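2 min read

Part-time prop and table dresser wanted – Flekmont

Hutholm is a small theater supply shop. We rent out tables, drapes, glassware, odd bits for school plays and local shows. Busy season starts in December and we need one more pair of hands. Evenings mostly, 5 pm start, four shifts a week to begin.

What you'd do: pack and unpack crates, iron drapes (lots of ironing), check returns against the sheet, ride along on deliveries to Gokden and set up. Some lifting. Stairs at the Kong building, no elevator.
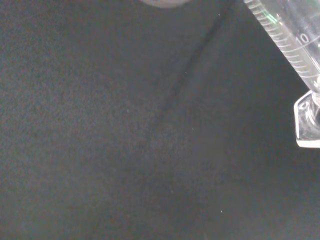 Dark gray, with a crease.

What we want: someone tidy, on time, okay with dust. Drivers license a plus. Sewing a big plus – hems come back torn all the time. No theater background needed, we'll teach you teh rest. Must be 18 or over.

Pay is hourly, every two weeks. Paid trial shift. Free tickets when we get them, wich is often enough.
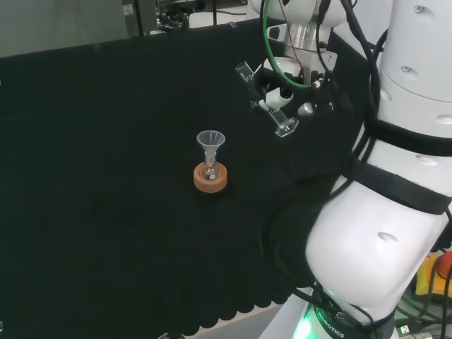 Flask, cork ring and funnel on black cloth.

A dresser from last season told us the first load-in was the hardest part and that she wished she'd brought better shoes. So – bring good shoes.

To apply: short note, a phone number, which evenings you can work. Resume optional. No calls during load-in please. We answer within 24 hours, most times sooner. Open until filled.

Contact Hutholm front desk | Copyright Hutholm | Back to top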